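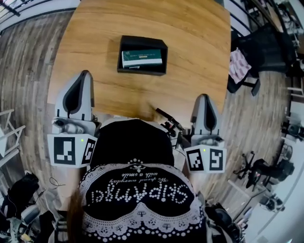 Pflege des handgeführten Greifers
Hinweise für Werkstatt und Arbeitsplatz

Die folgenden Hinweise gelten für die handgeführten Zweifingergreifer der Werkstatt Hernard. Sie ergänzen das Merkblatt 216 und sind vor jeder Inbetriebnahme zu beachten.

Fingerpolster
Die weichen Polster an den Innenseiten der Finger sind täglich mit einem fusselfreien, leicht angefeuchteten Tuch abzuwischen. Lösungsmittel und Handcreme greifen das Material an. Zeigt ein Polster Risse oder glänzende Stellen, so sind stets beide Polster zu wechseln. Ersatz wird unter der Lagernummer 3238 geführt.

Markerwürfel
Die Markerflächen müssen sauber und unbeschädigt sein. Staub wird mit einem weichen Pinsel entfernt, Klebeband darf auf den Flächen nicht angebracht werden. Leuchtet die Anzeige an einem der Würfel nicht grün, ist das Gerät auszuschalten und der Stecker am Fingerfuß zu prüfen. Bleibt die Störung bestehen, nimmt Herr Valentin Marti das Gerät zur Reparatur entgegen.

Schrauben und Gelenke
Die kleinen Schrauben unterhalb der Polster werden wöchentlich auf festen Sitz geprüft und von Hand nachgezogen - ein Akkuschrauber ist nicht zulässig. Die Gelenke laufen trocken. Öl zieht Staub an und wandert mit der Zeit in die Polster. Nach 2000 Griffen ist das Spiel der Finger zu messen und in das Geräteheft einzutragen.

Probegriff
Nach jeder Wartung erfolgt ein Probegriff an einer kleinen Faltschachtel in einer flachen, offenen Schale. Der Tisch soll fest stehen. Die Finger werden vollständig geöffnet, mittig über die Schachtel geführt und langsam geschlossen. Wird der Karton eingedrückt oder rutscht er ab, ist der Anpressdruck nach der Tabelle von Herrn Teófilo Cusi neu einzustellen. Der Probegriff wird anschließend wiederholt.

Aufbewahrung
Das Gerät wird mit leicht geöffneten Fingern abgelegt. Kabel sind lose aufzurollen und nicht um das Gehäuse zu wickeln. Die Geräthefte werden im November eingesammelt.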